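From: Oisín Scanlon
To: Clidetti fan list
Subject: Re: The Pitero reunion show, and was that really the old drummer?

Hello all, and hello to the new names I've seen creeping in since the summer,

Diarmuid Ní Bhriain wrote:
> Did anyone here get to the Pitero show in November? My cousin swears
> the old drummer came on for the encore but she was up in the balcony
> and had left her glasses in the car. Also, is it true they dropped
> "Harbour Lights"? I'd have wept. And does anyone know if the Mac Suibhne
> documentary is ever coming out, or should we all stop asking?
> Diarmuid

Diarmuid, I was there, downstairs, pressed up against a pillar with a very tall man's rucksack in my face, and I can tell you your cousin has better eyes than she thinks. It was him! He came on for the last two songs in a flat cap and what looked like his gardening jumper, and he didn't say a word into the microphone, just lifted one stick at the crowd and sat down. I have been going to see this band since I was a lad with a borrowed coat and I don't mind telling you I had to look at the ceiling for a bit.

They did drop "Harbour Lights", I'm sorry to say. There was a piano version of the opening, eight bars or so, and everybody started singing, and then it slid into "Zandness" and that was the end of it. The woman beside me shouted something I won't put on the list. I thought "Zandness" was lovely though, much slower than on the record, and the brass section (three of them, all looking about nineteen) played it as if they'd grown up with it, which I suppose they may have. 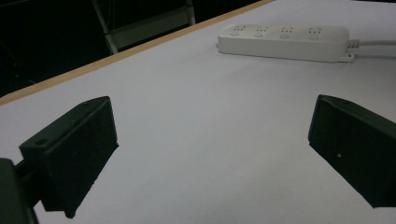 White tabletop, plenty of space

The hall holds 591 according to the sign by the cloakroom and I'd say they sold every one of those. Doors were late, so most of us were still queuing at ten past eight, and the support act played to the bar staff and a handful of early birds. I felt bad for her, she was very good from what I heard through the wall. Tea was £5, by the way, in a paper cup. I paid it, but I made a face.

As for the Mac Suibhne film, I asked at the merchandise stall and got more than I expected. The lad there said the interviews are all finished and there are 12 of them, including one with the first manager, who hasn't spoken about the band in years. What's holding it up is permission for the television clips, the chat show appearance above all. He thought spring, then he thought maybe not spring. So I'd carry on asking, Diarmuid, but gently.

He also had the tour programme, a run of 200, and they were nearly gone by the interval. I bought two because I can't be trusted. If anyone missed out and would like the spare, write to me off list and it's yours for what I paid plus the stamp. First come, and I'd prefer it went to somebody who'll read it and not put it straight up for sale.

One question of my own while I have you. Does anybody remember which song they closed with on the very first Pitero night, the one with the power cut? My brother says "Low Road" and I say they never got to the end of anything, and we've been arguing since Sunday lunch was a thing our mother cooked.

All the best to everyone, and mind yourselves on the ice,
Oisín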